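Notes on incubation, part two

August 17, 2024

I have now reread the Prodlow paper on incubation effects in divergent thinking. Its four conditions differ in break length and filler task, which makes the main comparison hard to interpret. 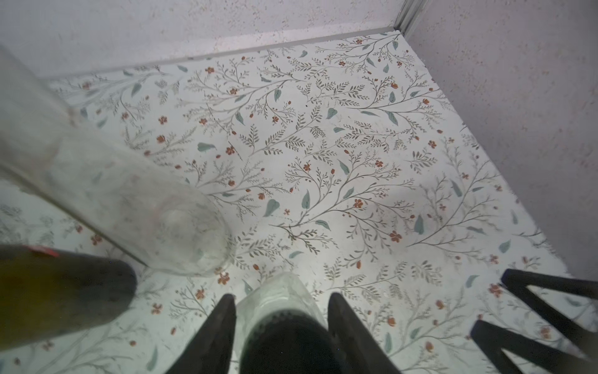
Ekström codes originality by frequency within the sample. Jeretti uses two trained raters. The scores shouldn't be pooled, though the Drirkstead review does so in three tables.

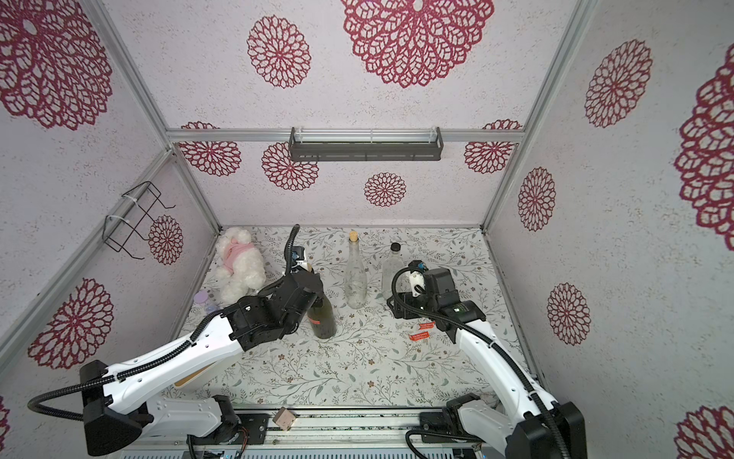

Green bottle with a red label, held in the left gripper.

I'd favour reporting fluency separately. Part three will cover scoring.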